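Kusus laundry robot hire, worth it?

jpretorius
29/08/2023
Kusus are quoting us 345 a month for an arm that loads and unloads at our shared laundry. Has anyone used it for real? The brochure is all adjectives.

N_Ntuli
We had the trial. It took 54 minutes over a basket my nan would shift in two. Fine with towels, hopeless with tights.

Lucrezia S.
Disagree. Ours ran overnight, so I couldn't care less how slow it is. Mind you, the door has to be opened for it, and they don't mention that until you've signed.

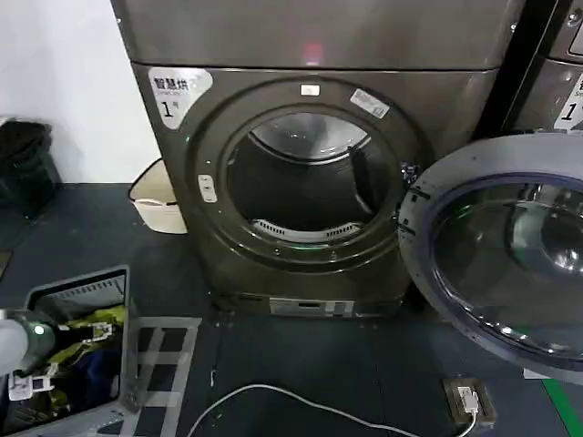 jpretorius
Does the monthly price include call-outs?

N_Ntuli
Only the first 2 in a year, and after that you pay 70 a visit. Ask for it in writing.

Lucrezia S.
Fair point on call-outs. We've needed one so far.

jpretorius
One since when?

Lucrezia S.
Since we got it. All right, three weeks.

Comments (3)

Ntombi Hlongwane: Palacios do a similar deal with a shorter contract. No idea if the arm is any better.

gitovia_fan: Just pay a person.

Nosipho Du Plessis: Is the trial still free in September? Their site says one thing and the salesman told me another.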